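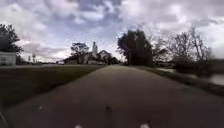 ### 3.2 Surface and edge condition

The Mitden path was surveyed on foot over its full length, and every stretch was rated for surface, edge and verge. The path is paved in asphalt throughout. It was divided into 30 segments, numbered from the park end, and the same form was filled in for each. Ratings were given on a scale from 1 (needs rebuilding) to 9 (as new). Half points were not used.

Surface ratings were high where the path runs through mown grass and has no trees directly over it. In these segments the asphalt is even, and the border with the lawn has stayed straight. The side nearer the water scored lower for verge condition, mainly because the grass there is cut less often and grows in patches. We found no segment where the bank had slipped as far as the pavement edge. Loose material on the path (leaves, grit, litter) was noted but did not affect the rating unless it covered a joint or crack.

Edge condition was harder to judge. Where grass has grown over the asphalt, the usable width is less than the built width, and the two raters did not always agree on which to record. After the first nine segments we settled on usable width, measured from grass to grass, and went back over the earlier forms. All widths reported in Table 4 follow this rule.

### 3.3 The path under the railway bridge

The railway crossing was treated as a segment of its own. The path stays wide here and passes straight beneath a steel girder span carried on heavy abutments (Figure 5). The ground on both sides is fixed by the abutments, so any widening of the path would be limited to the space between them.

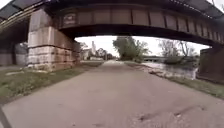
**Figure 5.** Riveted girder bridge over the path, with the stone abutment on the left. Photo: Pascal Carré.

Pavement condition in this segment was rated 5. Cracks and stains cross the asphalt on the near side of the bridge, and fine grit lies on the surface. The lower courses of the stone abutment are streaked with water stains, but the survey did not include drainage tests and we can't say how much of the pavement wear is due to runoff. The bridge itself was outside the scope of the work. Its condition was not rated.

Light is the other concern at this point. The girder shades the path below it, and several people who filled in the user questionnaire mentioned the change from daylight to shade when riding through. Of the 453 completed questionnaires, the bridge was the place named most often in the open question on comfort – ahead of both road crossings and the Moditent footbridge. Few of these comments asked for lamps. Most asked for the grit to be swept.

### 3.4 The open stretch

Beyond the built-up part, the path runs straight between two strips of grass, with a wider paved surface off to one side. Sight lines are long, and the surface is mostly uniform in color, with scuffs and blotches that we did not count as defects. Surface ratings were good, but the verge is in poor shape, with worn ground between the patches of grass (Figure 6).

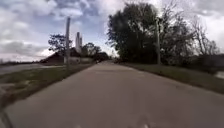 **Figure 6.** Open stretch of the path, with worn verge on the left and two white towers in the distance.

Verge wear was recorded in three classes: none, partial, and bare. Partial wear was the most common class in the open stretch. The pattern would fit people stepping or riding off the asphalt to pass one another, but vehicles parking or turning on the grass could leave similar marks, and a single survey can't separate the two. A repeat survey in January, when the grass is not growing, would help.

The cost estimate in Section 5 assumes reseeding only, with no new edging. Edging was priced for a trial length of 2,000 feet and is listed there as a separate item. The trial length starts at the first pole after the Mittal access road and ends at the next marked junction.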